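2023-02-14
By Joan Pelkey
Filed under: Getting Around, Winter, Small Money

The car went in June, and I said I would write something once I had been through a real winter without it. February is close enough. We have had the ice, the week of slush and the morning when the bus shelter door froze shut, so I think I have seen most of what there is to see.

I live in Worngate and work in Whitelaw. The bus runs between them and stops at the end of my street, which was the main reason I thought I could do this. If the stop were up on the hill I would still be paying for the car. I say this first because people ask me whether they should get rid of theirs, and the answer depends almost entirely on where the stop is and how late the last bus runs. It has very little to do with character.

The car wasn't dying. It needed tires and a part in the steering that I never learned the name of, and the garage quoted me a price I could have paid. I sat in their waiting room with the quote and realized I had driven to work and to the grocery store and nowhere else since Christmas. I had the tires done anyway, drove it through the spring and then sold it to a couple from the other side of town. They were nice about the dent.

The summer was easy. I walked more than I needed to, and I read on the bus. I can't read in the back seats because of the way the heater fan rattles, so I sit toward the front on the left side, where you also get the view of the reservoir. In the summer it was light both ways and I got through a lot of library books. I had expected to feel stuck on weekends and mostly didn't. I did miss being able to decide at nine at night that I wanted ice cream.

Fall was when I had to start planning. The Saturday timetable changes at the end of September and the new one was posted only at the depot for the first week. I stood out there for a bus that no longer existed. After that I took a photo of the timetable and printed it out, and it's still on my fridge with a pencil mark next to the ones I use.

Groceries are the part everyone wants to hear about. I used to do one big shop. Now I do two small ones, one on the way home from work and one on Saturday morning, and I carry everything in a backpack and a cloth bag. Here is what I have learned about that:

Canned goods go at the bottom of the backpack, against your back. Milk goes in the backpack too, never in the hand. Bread rides on top or gets carried. I buy smaller bottles of everything – oil, vinegar, dish soap – and it does cost a little more per ounce. I throw out less food, though, so I think it evens out. I haven't kept receipts and I'm not going to start.

I don't buy cat litter at the store anymore. That comes by delivery. So did the new desk chair. I know a delivery truck is still a vehicle, and a reader pointed this out to me in the comments last fall. I never said I was doing this for the planet. I was doing it because I was tired of paying insurance on something that sat in the driveway.

Now the winter. I bought a pair of Kornberg boots in November, secondhand, and they are the best thing I own. They are ugly and they weigh too much for indoors, so I keep a pair of flat shoes in my desk drawer at work. If you plan to copy any of this, buy the boots before you need them. By the first snow the thrift store in Whitelaw had nothing left in my size except ice skates.

A lot of bus riding in winter is waiting, and the waiting is colder than the walking. I used to leave the house early to be safe. That was a mistake, and I stopped doing it in December. I know now that it takes me four minutes to get to the stop at a normal pace and five if the sidewalk is bad, and I leave the house accordingly. If the bus is early, I miss it. It has been early twice.

The drivers on the route are good. One of them waits when she sees you coming and one of them does not, and both of them keep to the schedule, so I don't hold it against either one. The heater is either off or on full. I dress in layers and take my hat off at the reservoir.

The low point was in January. The bus broke down past the gravel pit and we all sat there with the lights off while the replacement came out from the Whitelaw depot. It took long enough that I finished my book and started reading the emergency exit instructions. A man across the aisle shared a bag of pretzels with everyone in reach. I got home after dark with wet gloves, and if someone had offered me my old car back that night I would have taken it.

By the next morning I didn't feel that way. I mention it so that nobody thinks it's all reservoir views.
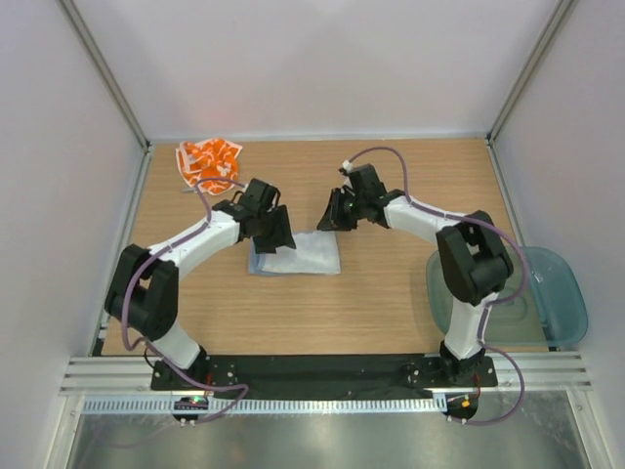
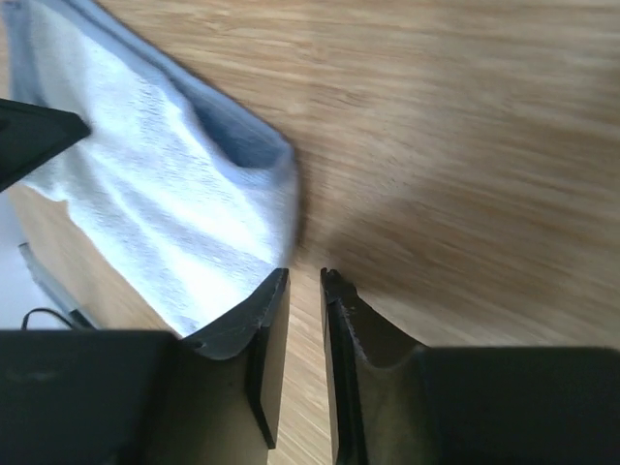
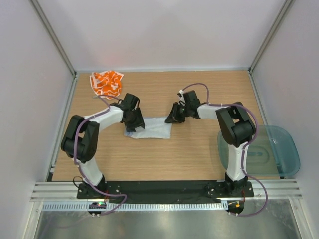 Joan Pelkey
Writer and editor of this blog

A few things people have asked by email since the fall post.

What about the doctor? Mine is in Whitelaw, so I book early morning appointments and go to work afterward. The dentist is harder. I have been getting a ride, and I pay for lunch.

Do I rent a car sometimes? Once so far, for a weekend in October when I wanted to get out to the lakes. It was fine. I had forgotten how much of driving is looking for parking. I plan to do it again when the weather turns, maybe for longer.

What did I do with the driveway? Nothing yet. I shovel a path down the middle of it and leave the rest. The neighbors asked if their son could park there when he visits, and I said yes, and in return they take my trash bins down when I forget. I would like to put some planters along the sunny edge this spring. The ground there is packed gravel, so it would have to be planters.

Do I save money? Yes. The monthly pass costs less than I was spending on gas, and the insurance is gone. Some of what I saved went to the boots and the chair. The rest is sitting in the account while I think about new windows for the back bedroom.

The spring timetable should be out in a few weeks. I'll go down to the depot and read it there before I trust the one online.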